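Hanex publishes good practice guide for recording household tasks

Saturday, August 1, 2026

Hanex, a company that prepares training data for household robots, has published a guide for people who record tasks in private homes with a hand-held gripper. The text has 9 pages and is free to download. It replaces the internal rules which the company used until July.

The guide asks operators to work with the things as they are found in the home. Bedding, clothes and bags should not be tidied away before a recording, unless they show a name, an address or a face. Soft items such as jackets and blankets have their own chapter, where the operator is told to open the jaws fully before coming near the fabric.
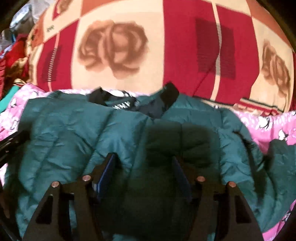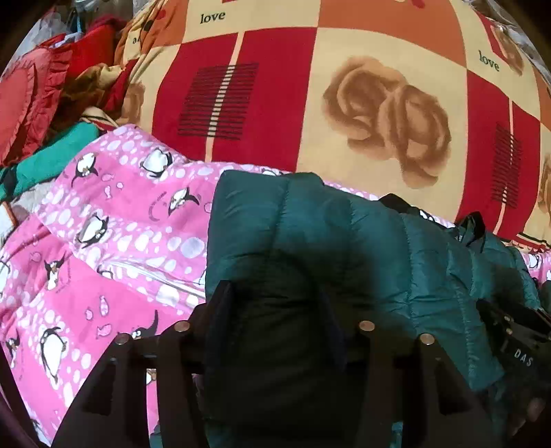 A puffer jacket on a bed, with the hand-held gripper in front.

Each recording must also come with written consent from the household. The consent can be taken back later, and in this case Hanex has to delete the files and confirm it in writing. A second person should check 2 recordings from every home before the material is passed on.

Two other firms, Flelato and Marchand, have already said that they will follow the guide. Marchand tested an early version on 606 recordings and asked for clearer wording on children's rooms, which is now included. Flelato would like to see a limit on the length of a working session, but the companies did not agree on a number yet.

Comments on the guide can be sent to Hanex through its website. A revised version is planned after the first 800 recordings made under the new rules.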